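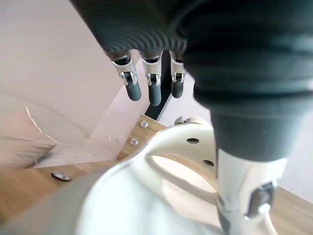 Letomitz House Furnishing Program
Progress report to the Stimeck Fund, period ending May
Prepared by Agathe Rolland, program office

1. Status

Nine of the 21 short-stay apartments are furnished to the agreed standard. The remaining apartments are on the original sequence, top floor last. No change to scope is requested in this report.

Work in the period covered carpet laying, delivery and placement of seating, assembly of shoe storage, and placement of desks. Kitchen fittings are under a separate agreement and are not reported here.

2. Carpet

The striped gray carpet was laid by Bošković in all nine furnished apartments. The stripes run toward the back wall in each main room, as drawn. Two seams in the second-floor apartments were reopened and laid again at the contractor's cost. Remaining rolls are held on site, and the quantity has been checked against the plan for the next group of apartments.

3. Seating

Greketti delivered the armchairs in one load. The model is the cream upholstered type with rounded arms and short dark legs, chosen after the trial in the first apartment. A square cushion is supplied with each chair. One chair was returned with a split seam under the seat; its replacement is on order.

The round ottoman in light gray was added after guests in the trial apartment asked for a second seat that could be stored out of the way. It fits partly under the desk and leaves the walking route clear.

4. Storage and desk area

Shoe storage is an open rack with pale yellow wooden shelves in a black metal frame, placed between the armchair and the wall sockets. An earlier layout had it beside the apartment door, where it reduced the door opening. The open type was kept over a closed cabinet on grounds of price and cleaning time. 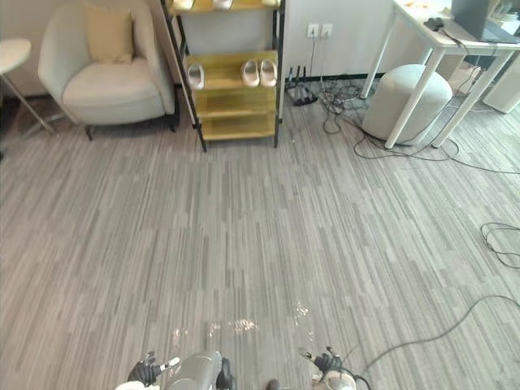 Main room with armchair, shoe rack and desk in position. Cables not yet fixed.

Use of the rack is light so far. In the room shown, slippers are on the middle shelf and the two lower shelves are empty. We will look at this again once longer stays begin. If the pattern holds, a lower rack can be ordered for the last group of apartments.

The white desk stands to the right of the sockets. The position was set by the existing wiring, and moving the sockets was priced and rejected.

5. Open items

Cables. The power strip lies on the floor below the sockets and the black cables from it spread loose over the carpet toward the desk. This does not meet our handover standard. Bošković has been asked to quote for a tray under the desk top and a short length of wall trunking. Until that is done, cables are to be gathered behind the desk legs before a guest arrives - housekeeping has this on the room checklist.

Boxes. A cardboard box remains behind the desk in the room shown. All boxes are to be cleared before final inspection.

Side tables. The small round tables with white tops are in use next to the armchairs. The fixing screw on the leg works loose on some of them. Greketti has agreed to send longer screws.

6. Budget

Spending in the period was $2,514 against the small-items line, covering cushions, ottomans and side tables. The allowance for cable fixing is $200 for the first group of apartments. The quote from Bošković will show whether this is enough. If it is not, the difference will be taken from the small-items line, and the Fund will be notified before the order is placed.

7. Next period

Carpet in the next group of apartments, followed by seating. Cable fixing in the finished rooms. Inspection with the Fund's representative is proposed for 10 a.m. on a day to be agreed, starting on the second floor.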